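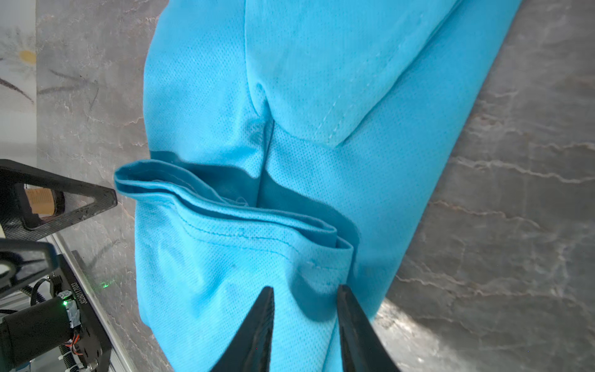 LALLEY, October

How to fold a mesh polo so it stays folded

I love a mesh polo. They breathe, they dry fast on the line, and they come in colors you'd never dare wear in any other shirt (turquoise!). What they don't do is lie still. The knit slides over itself, the collar flops, and by the time you've squared up one sleeve the other has wandered off. I folded mine badly for years until Phyllis Pearce, who used to run the stockroom at Skorkance, showed me her way on her kitchen counter. It takes maybe a minute once you have it, and it's so satisfying that I went home and redid the whole drawer.

What you need

A smooth, flat surface bigger than the shirt. A stone or marble-look counter is great because the fabric glides when you want to shift it. A bedspread is the worst, it grabs the mesh and hides the wrinkles.

A piece of stiff card, 16 inches long and the width you want your finished shirt to be. Mine is the back of an old wall calendar. You can skip it once your hands know the size.

Small scissors, for stray threads.

Before you fold

Turn the cuffs and hem out. Mesh loves to double over on itself at the edges, and if you fold over a tucked hem you'll get a hard ridge right across the front that won't shake out later. Put two fingers inside the opening, find the stitching, and run your fingers along it until the edge lies in a single layer. Do both sleeves and then the bottom.

If you find white fluff or thread ends caught in a fold, pick off whatever is loose. Anything still attached to a seam gets snipped close, never pulled! Pulling one thread can pucker a whole row of stitches, and I have a green polo that proves it.

Button the placket, at least the top button and the bottom one. Stand the collar up for now.

The fold

1. Lay the shirt face down. Hold it at both shoulder seams, give it one good flick, and let it float down onto the counter. Most of the deep creases fall out right there.

2. Smooth from the middle toward the sides with flat palms. Don't stretch it. Mesh will happily give you an extra inch and then take it back after you've folded, and there goes your nice straight edge.

3. Set the card in the center of the back, its top edge just under the collar.

4. Bring the right side over the card, sleeve and all, so the side seam lands close to the middle. Fold the sleeve back on itself so it points down toward the hem.

5. Same on the left. The two sides can meet or overlap a little, either is fine, but if they overlap by a lot the middle gets fat and the stack leans.

6. Slide the card out from the bottom. Go slowly here, with one hand resting on the shirt.

7. Fold the hem up a third of the way, then fold again to meet the collar. Flip the whole thing over, turn the collar down, and pat.

If you keep your shirts standing up in a drawer, fold in half first and then in thirds. You get a firm little packet that holds itself upright, even in the slippery fabrics.

When it still won't behave

Shirt keeps sliding open: you probably smoothed it too hard in step 2. Pick it up, flick it, start over.

One shoulder higher than the other: check the side seams. Some polos twist a bit after washing, so line up by the shoulders and let the seams go where they like.

A crease that won't leave: hang the shirt in the bathroom while you shower and fold it after it has dried. An iron on low with a thin cloth over the fabric also works, if the care label allows it.

Try it on your slipperiest shirt first. After that one, cotton feels like folding paper! Next month I'm doing zip-neck fleeces, which Phyllis says go sleeves first.

Sandra Blackburn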